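Facilities and Equipment Support
Ticket 448: Team jerseys missing from laundered set, common room seating
Status: Open, awaiting count from requester
Requested by: Pushpa Goel, Nitden Community Sports Office
Assigned to: Sarla Solanki, Uniform Stores
2 comments 0 shares

Summary of request

The requester reports that the red basketball set returned from the laundry in January was short when checked against the issue sheet. The sheet lists 18 jerseys. The requester also reports that garments have been left on the gray upholstered seating instead of being folded and placed in the stores cabinet, and asks whether the missing items may have been mixed with another team's kit.

Entry 1, Solanki

The issue sheet and the laundry return slip were compared. The slip records the bag by weight only and does not state a number of garments, so it cannot be used to confirm the shortage. The laundry contractor, Buvov, has been asked to check its sorting shelves for red garments with the Uvus League label at the neck.

Entry 2, Solanki

Buvov replied at 4:15 p.m. Four red jerseys were found in a bag marked for the junior squad. They will be sent back with the next delivery. The contractor asks that each bag carry a written count in future, and this office agrees.

Entry 3, Goel

I confirm receipt of the four jerseys. The numbers have been checked off on the sheet. Number 10 remains unaccounted for on paper, as the line for that jersey was never signed when it was issued. Please advise whether a replacement must be charged. The estimate from Srivastava for reprinting a single jersey, including numerals on both sides, is 4,000 rupees, and I would prefer not to approve it until the seating area has been checked.

Entry 4, Solanki

No charge will be raised at this stage. The seating area has been checked and the sheet should be amended to show number 10 as located.
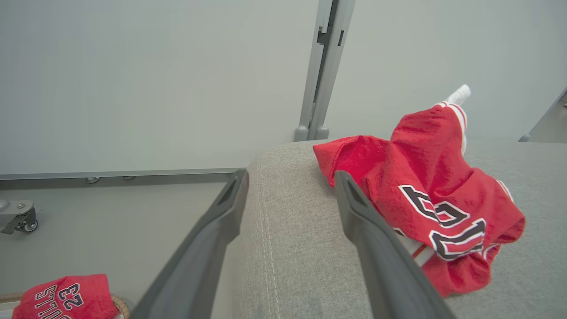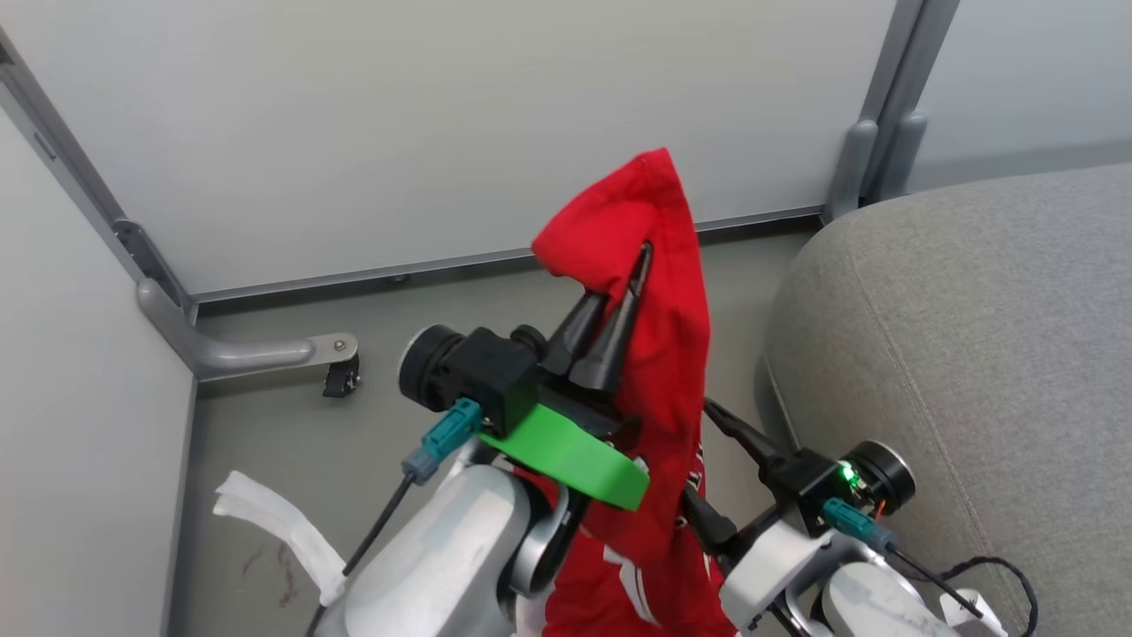 Red kit at the gray seating.

The replacement order with Srivastava is to be withdrawn. The requester is asked to carry out one further count of the full set and to record the result on this ticket. Jerseys should be laid flat, folded with the numeral facing up, and stacked in number order before they are returned to the cabinet. Any garment with a loose seam or lifting print should be kept apart and reported under a separate ticket.

The issue sheet has been revised to include a signature line for every number. Old copies should be discarded. This ticket will remain open until the count is received.

Helpful? Yes (4) No (0)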